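Workshop notebook, Womholm bench, May
Refill station, vaporizer task

Started 9:15. Goal for this week is the refill round for plug-in vaporizers: take the spent bottle off the heater, put a fresh one on, device back on the wall. Ciltia has 302 of these units across its guest rooms and hallways. At the moment the housekeeping crew does all of them by hand, on top of everything else on the cart.

Went through the crew's notes again before setting up. What they dislike is the crouching and the threads. A bottle that goes on crooked has to come off again, and the small ones are hard to turn with gloves on. They don't mind walking the rooms and several wrote that they want to keep doing that part. So the plan has changed from the version Geraghty quoted. Devices come to the bench in a tray, the arms swap the bottles, and the crew carries the tray back out. Someone still checks each one before it leaves.

Bench layout for the wall position is below. Strip hangs from the hook on the blue plate, device plugged in at the lower part, spare bottle standing on the table.

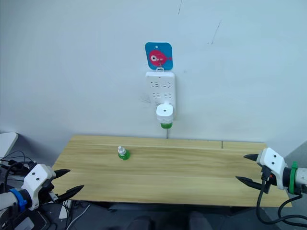

Wall position, spare bottle left of center on the table.

The hook worries me a little. A strip that hangs can swing when you pull a plug, and then the next grasp is off. Want to try a fixed bracket before anyone tunes the pull force any further. Also wipe the pencil-type marks off the wall, or leave them and stop asking about it.

Unscrewing is slower than I wrote in the May estimate. Remus (scheduling software, not the bench) has the swap down as 40 seconds. Changed it to 92 until we have better numbers. At 92 the bench is slower than a practiced person, and the crew should hear that from us before they see it on a chart.

Grip on the bottle needs care. Squeeze from both sides, low enough to stay clear of the label, and keep the device in line with the neck while turning.
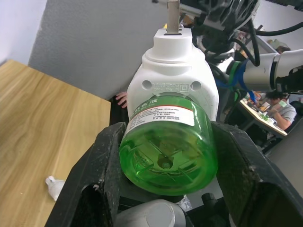
The other open point is who gets called when a thread jams. Right now that is whoever sits nearest, and it breaks up their own work. Ciltia's shift lead asked for one named bench person per shift, with the time taken out of that person's room list. I agree with that. It has to be in the shift plan before the trial starts – last time it was left for later and the early shift ended up with both jobs.

Training: two hours per person at the bench, paid, during the shift. Geraghty to confirm.

To do
- bracket in place of hook
- clean finger pads
- log jams by bottle batch, starting with batch 743
- ask the crew where they want the tray, left or right of the table
- send the 92 figure to Ciltia with a note on how it was set

Stopped 4:40. Bracket first thing next session.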